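Shutter noise, part two: the bottom bar

Posted in March by the site owner
Filed under: Buildings, Noise, Measurements

The first post covered how I logged the roller shutters on my street from a second-floor window. To recap, the logger ran for 90 days and caught 744 shutter events that I could match to a door. An event is one full opening or one full closing. Partial runs, where someone stops the curtain halfway to duck under it, went into a separate file and are left out here.

Most people assume the noise comes from the motor. On this street it mostly doesn't. The tube motors hum at a low level that the traffic on Macedo covers most of the day. What wakes people up is slat chatter on the way down and the hit when the bottom bar reaches the sill.

Slat chatter first. A curtain of narrow slats has more hinge lines per foot of height than one made of wide slats, so there are more places for metal to knock on metal. Each hinge line is quieter, though, because the slat behind it weighs less. In my recordings the narrow-slat doors give a steady hiss and the wide-slat doors give a rattle you can nearly count. The hiss measures higher on average. The rattle has the higher peaks, and it is the one people complain about.

The bottom bar is simpler. It is the heaviest single part of the curtain, and it stops dead. If the lower limit on the motor is set a little too deep, the bar hits the sill and the slats above stack down onto it, which gives a second, longer noise right after the first. You can see the double hit in the waveform. A quarter turn on the limit screw usually removes it. The Grenura manual I have covers this in one line, under "seasonal adjustment," and gives no procedure.

A rubber strip on the bar helps until it hardens. I had two sample strips from Kareck, one solid and one hollow. The hollow one took more off the peak in the first week and then flattened on one side where the floor is uneven. The solid one did less but kept doing it. I would fit the solid one on a door that gets used several times a day.

Then there is the street itself. Hard paving and flat walls on both sides send the sound back and forth, so a door at the far end can measure almost as loud as one much closer. I had expected the level to fall off with distance the way it does in an open lot. It falls off more slowly, and the curve has a bump in it that I can't explain yet.
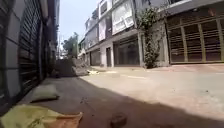

Fine-slat shutter on the shaded side.

Guide rails are the next thing to check. A dry rail makes the curtain drag on one side and then let go, and that shows up as a short bang partway down. Silicone spray works. Grease works for a month and then holds grit, and the grit is worse than the dry rail was.

Raw files are in the usual folder. The audio is trimmed to ten seconds on either side of each event. Part three will be about wind load, once I have enough gusty nights logged.

Comments (3)

slatcount
Did you weight the levels for time of day? A closing at 11 pm and one at noon shouldn't go in the same average.

bandemberg_tenant
We had the double hit on our door in Bandemberg for two years. The installer kept saying it was the springs. Turned the lower limit back a bit last night and the second noise is gone. Thank you.

old hinge
Nylon end locks are worth trying before the rubber strip. They cut down the chatter in the rails too.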